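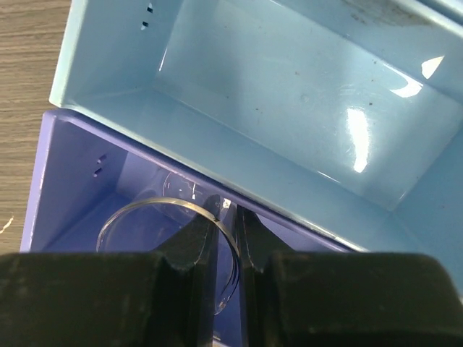
Follstead College, Hutulby Building
Introductory Bench Skills
Handout 2: Where Things Live

Read before lab. Bring it with you. Copies left on the bench will be treated as spills.

1. Why a whole session on putting things away

Last week was safety glasses, the eyewash, and the fire exits. Next week is the balance. In between comes the session that gets the lowest marks on the course survey every year, and whose absence is noticeable in the lab reports of anyone who skipped it. The topic is small containers: what they are called, where they stand while you work, and where they go afterward.

You may feel you already know how to put a cup in a bin. Most people in the room will feel the same way. We have a drawer of chipped beakers that takes the opposite view.

2. Names

Use the right word in your notebook. "The glass thing" was acceptable in middle school.

Beaker. Straight sides, flat bottom, usually a spout. Good for holding, mixing, and pouring. The graduations on the side are an approximation, printed by someone who assumed you owned a graduated cylinder. Do not report a volume from a beaker to two decimal places. Do not report a volume from a beaker to one decimal place either.

Graduated cylinder. Tall and narrow, for measuring. Read at the bottom of the meniscus with your eye level with it. Bend your knees. Lifting the cylinder up to your face tilts the liquid and, about once a term, empties it.

Test tube. Round or pointed bottom, with or without a cap. It will not stand up by itself, and every class contains a person who has to confirm this.

Cup. Small, opaque or otherwise, for dry material, used tips, a stir bar you would like to see again. A cup has no scientific standing and is the most useful item on the bench.

Bowl. As for cup, but wider, so it is easier to reach into and easier to knock with a sleeve.

Glass and clear plastic look alike at arm's length. Before anything goes on a hot plate, pick it up, feel the weight, and look for the marking on the base. If you can't find one, treat it as plastic.

3. Laying out the bench

Set up before you open any reagent. The layout we use is below. It isn't the only one that works, but it is the one the grader is looking for.

Tall things to the back, short things in front. You reach over the short ones and not through the tall ones. This rule covers roughly all of the breakage in this course, apart from the breakage that happens at the sink.

The middle of the bench is for whatever you are working on now. If you are not working on it, it does not get the middle. Your phone has never been what you are working on.

Open containers get some space between them. A hand's width is plenty. Pushing four beakers together so they look neat means that touching one is touching four.

Bins go at the back, on the side of your dominant hand, long side pointing away from you. Left-handed students should mirror this and ignore the diagram in the old lab manual.

Capped tubes that are in use may lie on the bench for a moment. Lay them across the slope of the bench, if it has one, and check by watching the tube for a second before you turn around. A tube that is going to be down for longer than a moment goes in a rack.

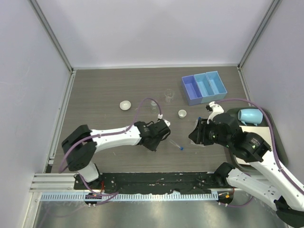 Clear glass on a gray bench is hard to see, and clear glass in front of other clear glass is harder. If you are setting out two beakers, offset them a little from side to side so that you can tell from your stool that there are two. Colored caps help. So do the white cups, which at least announce themselves.

Before you start, sit down and do a dry run with your hands. Reach for each thing in the order you will need it, without picking it up. If your forearm passes over an open container, move the container. This feels silly for as long as it takes, which is 17 seconds by the wall clock for a standard layout. We have timed it, in a slow year.

4. The bins

We use plastic bins in blues and purples. Students ask every term whether the colors are a code. They are not. The Hosoda catalog offered them in a mixed pack and the mixed pack was cheaper. A code has been invented by each lab section independently, and no two of the codes agree, so please do not write one on the whiteboard.

What matters is one kind of thing per bin.

Glass with glass. Never glass under plastic, because the person who adds the next item sees only the plastic and drops it in from a height.

Upright wherever the bin allows it. A beaker on its side in a smooth bin rolls when the bin is moved, and it only has one place to roll to, and that place is the wall.

Nothing goes in wet. Shake it, rack it, come back for it. A bin has a flat floor and no drain, and a quarter inch of water from Monday's section is still water when your section meets.

Nothing goes in labeled. Tape and marker come off at the sink. A clean beaker that says "acid??" in green ink has to be washed again by somebody who now has questions.

Do not overfill. If the top item is above the rim, start a second bin. If there is no second bin, somebody else has overfilled theirs in the other direction and is using it for lunch.

Do not set one loaded bin down on the rim of another. They will seem to nest. Full ones nest until somebody leans on the bench.

The bins themselves get dirty, particularly in the inside corners and up the walls where fingers go. Wipe them out at the end of the week: damp cloth, then dry cloth. Glossy plastic shows every speck under the overhead lights, so there is no point in telling me that you did it.

5. Washing, in short form

Empty into the correct waste container first. The sink is not a waste container.

Rinse three times with tap water.

Wash with Flultia and a brush that fits. One squirt. The bottle says to dilute it 1 to 1,000 and one squirt in a full basin is already far more than that. Three squirts gives you a handsome foam and a residue that will turn up in your week 6 results as a discovery.

Rinse until there is no foam, then rinse again.

Final rinse with deionized water, from the squeeze bottle, around the inside wall from the top.

Rack upside down. Water should sheet off clean glass. If it beads, return to the brush.

Caps are washed separately from tubes and are reunited with them when both are dry. Please count on losing one. Spares are in the jar by the door.

6. In-class exercise

Work in pairs. One person sets up the bench, the other one watches and says nothing. This second job is the difficult one.

Part A. From the supply shelf, collect two beakers of different sizes, a capped tube, a cup, and a bowl. Set them out according to section 3. Do the dry run. Your partner notes each time your arm crosses something open.

Part B. Swap. The new person clears everything into the bins according to section 4. Your partner notes anything dropped in, as opposed to set down. You can usually hear it.

Part C. Carry one loaded bin to the shelf and back, two hands, nothing rattling. If it rattles, stop, put it down and repack it. Walking more slowly with a rattling bin is not the same as repacking it, though it is very popular.

Part D. In your notebook, draw the layout you ended up with, seen from above. Boxes and circles will do. Label everything with the words from section 2. Add one sentence on what you would move next time. "Nothing" is a permitted answer if your partner's notes agree.

Hand in Part D on the way out. It is worth 2 points, and every year people who argue over half a point on the midterm leave without it.

7. If something breaks

Say so out loud. Keep your hands where they are. Broken glass is picked up with the dustpan and brush under the end sink and goes in the cardboard box marked for it, never in the regular trash and never back in the bin in the hope that the pieces will go unnoticed. Tell me what it was so it can be reordered. There is no charge for a first beaker. The price of a second one is posted on the stockroom door.

For next week: read the balance chapter, cut your fingernails if you plan on using the fine tweezers, and bring a pen that works.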